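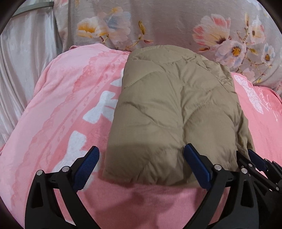 Flornell Neighbors, minutes, 9th July

Hyun-seo Kong here, taking notes again (my handwriting got worse as the evening went on, so shout if I mangled what you said!).

Last minutes: agreed, once we fixed the spelling of Palaniappan Street.

Money: we have $2,462 in the account and the Grangate block party will take a good bite out of that. I read out the tent quote and there was some groaning. We settled on the smaller tent.

Newsletter: the printer wants an order of 2,000 or 3,000. I argued for 3,000, lost, and we're going with 2,000.

Winter coat swap: yes, I know, it's July, but we need to book the hall in August or the dance class gets it again. Sign-up sheet has 113 names on it already, which made me very happy. Adult sizes first, kids' sizes after lunch. 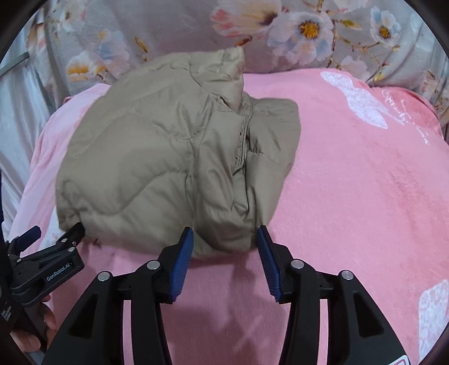 Quilted jacket, folded, on a pink blanket.

Parking on Cestadum Lane: long talk, no vote. I'll write to the city again and bring the reply, if there is one.

Any other business: the hall key sticks. Lift the handle as you turn it.

Next meeting in August, same room. I'm bringing the lemon bars.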